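술을 끊은 건 아니고 줄인 것뿐인데

2월부터 술을 줄이고 있다. 끊었다고 쓰면 다들 축하해 주는데 줄였다고 쓰면 아무 반응이 없다. 축하받고 싶은 마음은 굴뚝같지만 거짓말은 못 하겠으니 그냥 줄였다고 쓴다. 평일에는 안 마시고 주말에만 마신다. 단, 수요일은 주말로 친다. 내 달력에서는 그렇다.

계기는 건강검진도 아니고 무슨 깨달음도 아니고 카드 명세서였다. 가계부 앱 Wutel이 연말 결산이라며 항목별 지출을 도넛 모양으로 그려 줬는데, '주류' 조각이 '교통'보다 컸다. 나는 매일 지하철을 갈아타며 출퇴근하는 사람이다. 앱은 친절하게도 "작년 대비 20% 증가했어요!" 하고 느낌표까지 붙여 줬다. 느낌표는 왜 붙이는지 모르겠다. 적금이 늘었을 때는 마침표였다.

같이 사는 언니한테 보여 줬더니 언니는 화면을 한참 보다가 "반은 나야" 하고 방으로 들어갔다. 돈을 보낸다는 말은 없었다. 지금까지도 없다.

내가 와인에 빠진 건 순전히 독서 모임 탓이다. 몇 년 전 동네 책방 Lahlou에서 하던 모임인데, 책은 늘 3분의 1쯤 읽고 와인은 늘 다 마셨다. 카이로에서 유학 온 Shaimaa Ashour가 그 모임의 회장이었고, 본인은 술을 한 방울도 안 마시면서 안주를 제일 열심히 골랐다. 무화과에 치즈를 올리고 후추를 뿌리는 것도 거기서 배웠다. 책에 대해 배운 건 잘 기억이 안 난다. 러시아 소설이었고 이름이 길었다.

그 뒤로 마트에 가면 꼭 한 병씩 들고 나왔다. 할인하면 할인하니까 사고, 할인 안 하면 할인하기 전에 품절될까 봐 샀다. 라벨에 동물이 있으면 무조건 샀다. 새, 말, 한번은 두더지. 두더지는 맛이 없었다. 병이 늘어나니 눕혀 둘 데가 필요해졌고, 눕혀 둘 데가 생기니 빈칸이 눈에 밟혔다. 가구가 사람을 부리는 집이 있다면 우리 집이다. 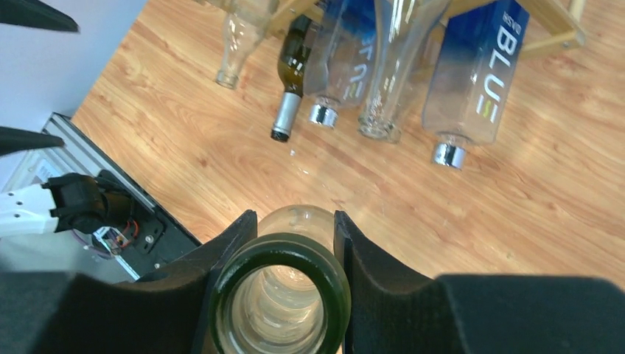
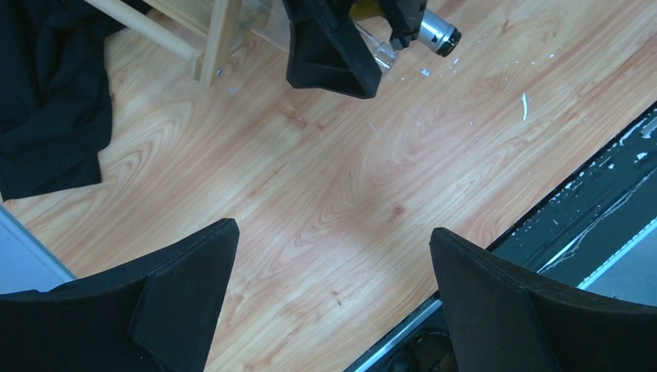
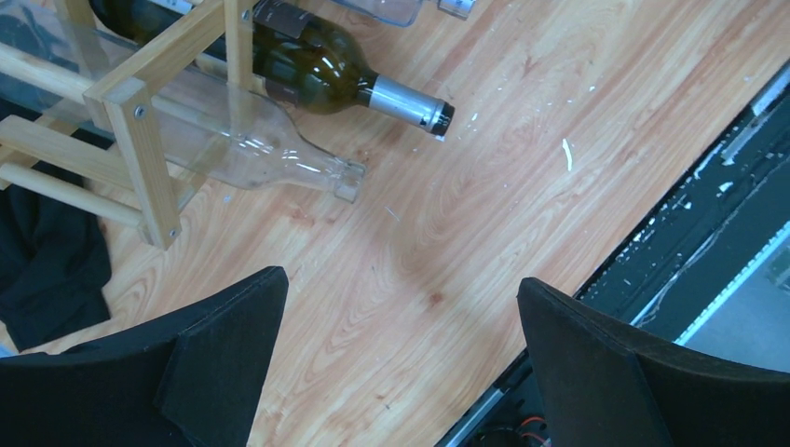 아무튼 줄이기로 하고 나서 첫 주가 제일 어려울 줄 알았는데 첫 주는 쉬웠다. 결심한 사람은 첫 주에 원래 좀 잘난 척을 하기 마련이라 그 힘으로 간다. 탄산수를 와인잔에 따라 마시면서 피부가 좋아진 것 같다고 혼자 중얼거렸다. 사흘째였다. 피부가 그렇게 빨리 좋아질 리 없다.

문제는 셋째 주였다. 회사에서 일이 꼬여 밤 열 시에 들어왔는데 냉장고에 탄산수조차 없었다. 그날은 보리차를 마셨다. 와인잔에 따르니 색은 제법 그럴듯해서 더 화가 났다. 그 김에 무알코올 와인이라는 것도 주문해 봤다. Rastby라는 이름이었고, 후기에는 "진짜랑 구별이 안 된다"는 말이 줄줄이 달려 있었다. 나는 구별이 됐다. 포도주스가 무슨 안 좋은 일을 겪은 맛이다. 그래도 샀으니 다 마셨다. 아까운 것 앞에서 약해지는 성격은 술을 줄여도 그대로다.

좋아진 점을 쓰라면 잠이다. 새벽 세 시에 깨서 십 년 전에 한 말실수를 복습하는 일이 줄었다. 이제는 자기 전에 몰아서 복습하고 푹 잔다. 아침에 시간이 남아서 신문도 읽는다. 며칠 전에는 부고란까지 읽었다. 일찍 일어나는 사람들이 왜 그렇게 할 말이 많은지 조금 알 것 같다.

나빠진 점은 약속이다. "한잔하자" 말고 사람을 불러내는 방법을 나는 모른다. "한 접시 하자"고 보냈더니 Youssra Shehata가 계정을 해킹당했냐고 물었다. 결국 만나서 만두를 먹었고, 둘 다 어색해서 평소보다 빨리 먹고, 여덟 시도 안 돼서 헤어졌다. 집에 오는 길에 할 게 없어서 서점에 들렀다가 책을 세 권 샀다. Wutel이 이번엔 '도서' 조각을 두고 느낌표를 붙였다.

언니는 내 결심에 동참하지 않는다. 대신 내가 보는 앞에서는 안 마시겠다고 했는데, 그래서 요즘 자기 방에서 마신다. 문틈으로 코르크 뽑는 소리가 난다. 조심조심 뽑느라 오히려 더 길고 또렷하게 들린다. 차라리 거실에서 마시라고 했더니 배려를 몰라준다고 서운해했다.

다음 달에는 Lahlou 모임이 다시 열린다. 이번 책은 얇다고 하고, 음료는 각자 가져오기로 했다. Shaimaa가 단체방에 무화과는 자기가 맡겠다고 올렸다. 날짜를 보니 수요일이다.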